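Hanging basket (storage)

A hanging basket, in household storage, is an open container that is fixed to a wall, a rail or the underside of a shelf and does not stand on the floor. It should not be confused with the hanging basket of gardening, which holds soil and living plants. Storage baskets of this type are used in kitchens, bathrooms, workshops and small stores.

History

Baskets hung from roof beams are known from many farming regions, where they kept bread, onions and dried fruit away from mice and damp. In the hill villages near Dorklow, willow baskets were hung on wooden pegs beside the stove, and each house had its own pattern of weaving at the rim. The local teacher Mawuli Aidoo collected 40 of these baskets and wrote a short catalog of them, which is still kept in the village library.

Metal baskets became common when steel wire became cheap. The first ones were made by hand by the same workshops that produced bird cages and egg carriers. Later the wire was welded by machine and covered with a layer of paint or plastic — this made the baskets easier to wash and slowed down the rust.

Materials

Wire mesh is the most usual material today. It is light, it lets air pass, and the owner can see the contents from every side. Perforated sheet metal is stiffer and keeps small objects from falling out, but the contents are seen less clearly through the holes. Willow, rattan and seagrass are chosen mostly for their look. They do not like steam, and in a bathroom they can become gray after a few years.

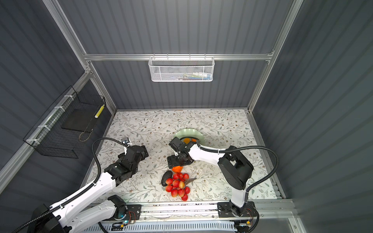
Methods of hanging

The simplest method is a pair of hooks over a horizontal rail. The basket can then be moved to the side or taken down for cleaning. The Druma system, sold in sets of 6, uses flat hooks that also lock under the rail. Baskets without hooks can be tied to a bar with cable ties, a method often seen in workshops and garages. Ties are cheap but must be cut when the basket is moved.

On plaster walls, the screws should go into a wooden stud or a suitable anchor. A basket of medium size is commonly made for loads of up to 12 kilograms, although the wall is often weaker than the basket.

Care

Painted wire is washed with warm water and mild soap, then dried with a cloth. Places where the paint is broken should be touched up early. Woven baskets are brushed dry, and in Dorklow this is by custom done in April, before the windows are opened for the season.

In design

The designer Tõnu Navickas made the Brurnilow basket, a folding model with two handles, for small rented kitchens. A later version, named Gökçe, has a deeper front and a removable tray.

See also

Pegboard
Shelf
Pot rack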